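Progress report to the Limsakul fund, June

The costume lending library now holds 203 pieces, up 39 since the spring report. Nine are capes, which says something about what people are willing to give away.

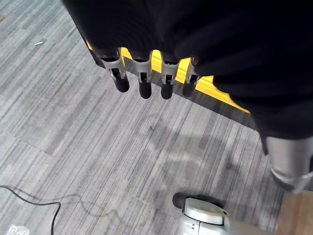

Lending to schools is going well, apart from Tralberg, where Wilma Haldane is still chasing a ruff. Black remains the color everyone asks for — thick, matte cloth that hangs in soft folds, like the stuff in the photo, goes with any play and forgives any hem. Ketsara Sitthichai would like more of it and has priced a bolt.

The mending budget is spent. We will ask again.

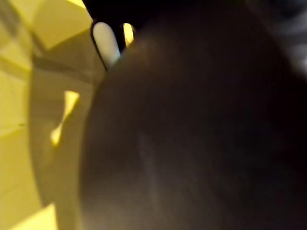
Dark brown, close up.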